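A wee thread on beachcombing the Dunness estuary, for anyone who asked after my last lot of posts. Grab a cuppa, it's a long one. 1/ 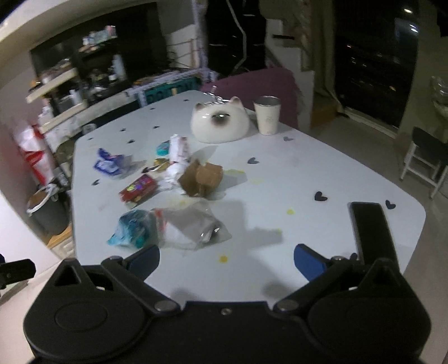

So the Dunness is tidal all the way up to the old Hartley wharf, and at low water you get this long grey shelf of mud and shingle that most people drive straight past on the way to the beach. Their loss! I've been poking along it for years and I still come home with full pockets. 2/

Best stretch for a first go is the bit below Tader Street. There are proper steps (slimy, hang on to the rail) and the shingle is firm enough to walk on in ordinary gumboots. Don't go upstream of the slipway. The mud there will have your boot off and it won't give it back. 3/

Timing is everything. Check the tide table the night before and aim to be on the shingle two hours before low. Walk out with the tide, turn around at low, walk back. I went down one September morning having read the wrong column and stood on the steps looking at brown water for ages like a complete galah. 4/

What do you find? Pottery, mostly. Blue and white transfer, heaps of it, all worn soft at the edges. Ginger beer bottle necks. Clay pipe stems – I've got a jar of those on the windowsill. Ship's nails that look like twigs until you pick them up and feel the weight. 5/

The pipe stems have a story. Hartley wharf is where the wool boats tied up, and the blokes loading them smoked cheap clays and chucked them over the side when they broke. Bowls are much rarer than stems. I've found 9 whole ones in all my time down there and I remember where every single one was. 6/

My favourite is a bowl with a little anchor moulded on the front. It was sitting face up next to a shopping trolley wheel. I let out a noise that frightened a heron. 7/

People always want to know about coins. Yes, there are some, no, you won't get rich. Mine are nearly all pennies, too far gone to read. The best thing I've got in metal is a brass luggage tag stamped 1418, and I would dearly love to know whose trunk it fell off. The Briken ferry used brass tags, so that's my guess, but it's only a guess. 8/

Speaking of the Briken ferry, if you're coming for the day that's the nicest way to do it. It's slow and it rattles and the coffee is dreadful, but you come in past the whole foreshore and can see which bits are showing. Sit on the left-hand side going in. 9/

Rules, before someone gets cross with me in the replies. Surface finds only, no digging, no metal detectors below the wharf. The signs at the top of the steps spell it out. Anything that looks properly old, take a photo, note the spot, and ring the museum in Hartley. They're lovely and they don't make you feel daft when it's a bit of drainpipe. 10/

(It has been a bit of drainpipe. Twice.) 11/

Kit: gumboots, gloves, a bucket, an old toothbrush for later, and a hat even if it's overcast, the glare off the mud is fierce. Wash your hands before you eat anything. It's a river, it has had things in it. And tell someone where you're going if you're on your own. 12/

If mud isn't your thing, the path along the top goes from Tader Street to the wharf and it's flat the whole way, fine for prams. There's a row of bond stores with the hoists still on them, and a bench about halfway where you can watch the rest of us bent over like old chooks in a paddock. 13/

The museum has a drawer of local finds you can pull out and look through, under glass. Ask for it at the desk, it's not signposted. They've catalogued 200 pieces from the Dunness so far and number 200 is one of mine – a bone toothbrush handle, nothing fancy, but I did take my mum in to see it. 14/

Next time I'll do cleaning and storing, as I've had a few questions about flaking iron and I have Opinions. Low tide tomorrow is just after breakfast so I'm off to find my other glove. 15/15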